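Konley oval colander, mint green - my review after one winter of pasta

Posted 5/28/26

I've had this colander since December, so I figure I've drained enough spaghetti through it to have an opinion. Short version: I like it a lot, I'd buy it again, and I have one real complaint that I'll get to.

I was replacing an old round metal one that wobbled in the sink and dumped a whole batch of rigatoni down by the disposal (I'm still mad). I looked at the Mota first, which is cheaper, but the reviews kept mentioning a foot snapping off. Then I went down a rabbit hole of 400 or so open tabs, or that's what it felt like, and landed on the Konley because the shape made sense for my kitchen. I've got a narrow sink and an oval sits in it the long way with room left over for the faucet to swing. A round one big enough for a family-size pot just doesn't.

So, how does it drain? Fast! The holes are small and they run in rows, and I was a little worried that would slow things down, but a full pot of water goes right through. Rice is where it surprised me. My old one lost rice constantly and this one hangs on to nearly all of it. Quinoa is another story, don't even try, get a mesh strainer for that.

The handles are good. There's one at each end and I can get my whole hand around them with an oven mitt on, which matters more to me than looks. Mine hasn't stained either, and I've rinsed beets in it more than once. Tomato sauce wipes off if you get to it the same night. It's been through the dishwasher on the top rack more times than I can remember and it hasn't warped.

Now the complaint. Storage! It doesn't nest with anything I own. Everything else in my cabinet is round, so the colander ends up on top of the stack and slides off whenever I open the door. Konley sells a wall hook for it but I'm not paying extra for a hook. I ended up clearing a spot on the shelf over the stove and it lives there now. 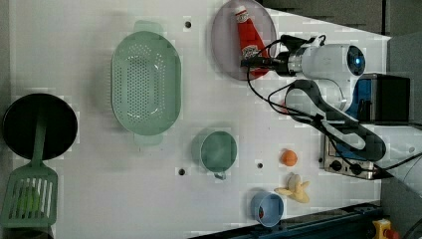

Color was the other thing I went back and forth on. I wanted something that wouldn't shout at me from the shelf, and the mint is really pale, paler than I expected from the listing. It's a close cousin to the mint cup, and it doesn't fight with the black frying pan and its green handle or the green slotted spatula. If you're after a strong green you'll be disappointed - this is a soft one, almost milky in some light. I'm happy with it.

I bought mine through Trulel and it came well packed, no scratches. When I ordered it had 1,807 reviews over there and most of them were good, with the grumpy ones mainly about shipping. Would I get a second one for the camper? Probably, but in a smaller size if they ever make it.

Four stars. It would be five if it stacked.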